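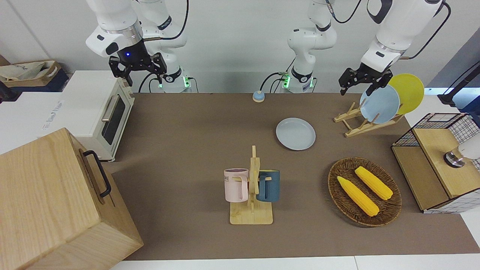
Tips for setting up a kitchen bench for robot arm trials

Notes from our tabletop work at Drorton, typed up fast before the June runs. Two arms, one brown mat, ordinary kitchen stuff. Most of it is cheap to copy.

The result first
We did 438 runs of "plate into rack" two ways. Fixed layout every time, versus moving the plate, tray and mug tree between runs. Policy trained on the moved layouts got 321 right. The fixed one did fine until someone bumped the rack, then fell over badly. So move your stuff.

Plates
Pale plate flat on the mat is a hard pick. Shallow rim, not much to grab. Start with plates already in the rack, get that going, then go to flat. Use different colours, light blue and yellow are easy to tell apart on video.

Mugs
Hang them by the handle on opposite sides of the post. Square base mug tree is good, but put a bit of grippy liner under it or it walks across teh mat.

Food
Toy corn. Real cobs go off and the weight changes through the day. Keep it in a low tray so it can't roll.

Toaster oven
Back corner, angled in a bit. Straight-on and the arm ran out of reach on the handle. Leave it unplugged!! Door practice doesn't need heat.

Call bell
Best thing we bought. Marcela Krajčí's idea, the press is the end-of-task signal, so you can find the end of a run from the audio. Saved hours of labelling.

Cables
Down the back wall, slack at the base. Check before every session, not after.

Resets
Eduard Vávra does a reset in 21 seconds, I'm slower. Print the layout cards, shuffle, deal one, set the table, go. Dont pick layouts by eye, you end up putting the plate in the same spot.

Still to do: same test on the mesh cabinet side, and try the Rullar liner instead of the Bednárik one.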